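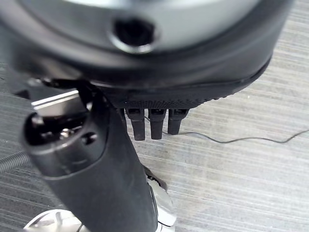 Three short black fingers, pointing down.

Hi Gintarė and all,

Sorry for the slow answer, we had my in-laws here for most of the week and I read your message standing up in the hallway and then forgot where I'd read it. Quoting the part I'm answering so people who joined in July can follow along:

On 05/08/2024, Gintarė Sproģis wrote:
> We are down to two choices for the new kitchen, a normal
> door-type dishwasher or one of the Kuver drawers. My husband
> wants the normal one because it's what he knows. I want the
> drawer because of my back. The shop says the drawer is
> "for small households," and we are four, with a teenager who
> uses a new glass every time he walks past the sink.
>
> Has anyone on the list lived with a drawer for more than a
> year? Does it really clean the same? And what do you do with
> the big pots? Also our water is very hard and the glasses in
> the old machine came out like bathroom windows. I don't want
> to spend all this money and have bathroom windows again.
>
> Gintarė

OK so. We've lived with a drawer for six years, two apartments, same machine (yes, we took it with us, and yes, the movers had opinions). I love it and I'd buy it again tomorrow, but I would not have said that in the first month!

Your back first. You're right and your husband is wrong, sorry to him. Pulling a drawer toward you and dropping plates in from above is a completely different thing from folding yourself over an open door. I had a bad disc the winter we bought ours and it was the one chore I could still do. The only catch is that you need to be able to see down into it, so if you're putting a deep counter over it, make sure it slides out all the way. Ours stops a little short and there's a strip at the back where I load by feel.

The "small households" thing is shop talk. We were five for a while when my niece stayed with us, and we just ran it more often. A drawer holds less, so you run it after breakfast and again after dinner, and the dishes never sit there growing things. What you have to give up is the idea of one giant load at the end of the day. If your family cooks one big meal and everything gets dirty at once, you'll be washing something by hand, full stop.

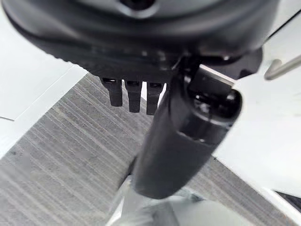 And that brings me to the pots. I wash them by hand. All of them. Ayantu Gebretsadik (some of you met her at the Lenport get-together) swears she fits her stockpot in hers if she takes out the cup shelf and lays the thing on its side, but then there's room for a fork and a saucer and that's it. I'd rather spend four minutes with a sponge. Baking sheets are the other problem. A half sheet doesn't go in mine at any angle, and I have tried all the angles. Quarter sheets are fine.

Does it clean the same? Yes, if you load it right, and it is fussier about loading than a door machine. Things I had to learn:

Bowls need to lean. If they're sitting straight up, one behind the other, the water only gets to the first one. Give every bowl a gap, even if it hurts to see the space go to waste.

Don't let a long spoon stick down through the bottom. The spray arm hits it, stops turning, and you get a load of warm, greasy dishes and a clacking noise you'll think is the pump. I paid Korletey $83 to come out and remove a wooden spoon. He was very nice about it.

Mugs with a dip in the base will hold a little pond. Open the drawer when it's finished, tip them, leave it open a few inches. By the time you've had your coffee they're dry.

And please don't rinse first! Scrape, sure, but the detergent wants something to work on, and mine did a worse job on plates I'd practically washed already. Bethel Wako told me that and I argued with her for months. She was right. The lasagna dish is the exception, soak that.

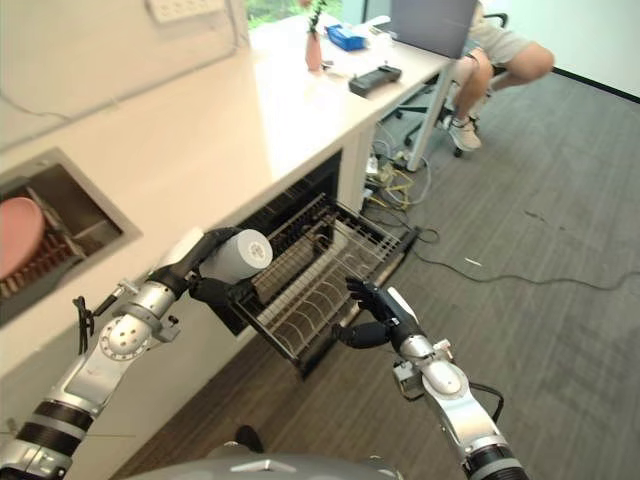 The tines matter more than anything in the brochure, too. Take your own plates to the showroom. I mean it, wrap a dinner plate and a soup bowl in a towel and go. Some racks have the rows set so close that anything with a rim jams, and handmade plates (Gun-woo, I'm thinking of yours) are thicker than you'd guess. See whether the rows fold down. See whether a glass will stand between them without knocking its neighbor. The salesperson will pretend not to notice you.

Now the hard water, which is the real question in your message, I think. Cloudy glasses come in two kinds. Rub one with a bit of white vinegar. If it goes clear, that's scale and you can fix it. If it stays cloudy, the glass itself is etched and it's never coming back, so use it for pencils. Ours were mostly scale. We use Hundo powder, the plain one, and I set the dose by the tablespoon instead of buying tablets, because a tablet is made for a full-size machine and it's far too much for a drawer. Too much detergent was half my trouble! Then there's the salt. If the model has a softener built in, get that one even if it costs more. Ours was $128 extra and I grumbled, and it's the best money in the whole kitchen. You do have to refill it – there's a light – and you have to wipe up what you spill right away, salt is hard on the steel.

Clean the filter every other week. It lifts out. Old toothbrush, hot tap water, done. Saron Gebreyes runs hers empty with a cup of vinegar once in a while, and I've read both that this is great and that it ruins the seals, so maybe somebody who knows can chime in.
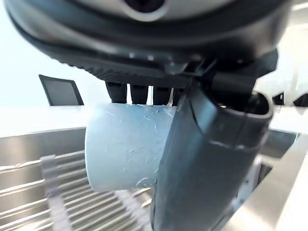

Four black prongs, and the ribbed band over them.

On price: I'm not going to pretend it's cheap. Ours was $600 as a floor model with a dent in the side that went against the wall anyway, and I haven't seen one that low since. Ask about floor models. Ask twice, a different person each time. And budget for the installer, especially if your drain has to come over from the other side of the sink, which ours did in the second apartment and it made for a very long afternoon.

For the teenager I have no advice, except that we gave everyone a glass in a different color and for a while it worked.

Let us know which way you go. And measure the opening again before you order, including the floor if you're putting in new tile, since the tile raises everything and the drawer front won't clear the toe kick. Ask me how I know. I can send the sketch of how we planned ours if it would help, it's on the back of an envelope but it has all the measurements.

Hugs to everybody, and whoever still has my big colander from the Lenport thing, please keep it until I'm over there next.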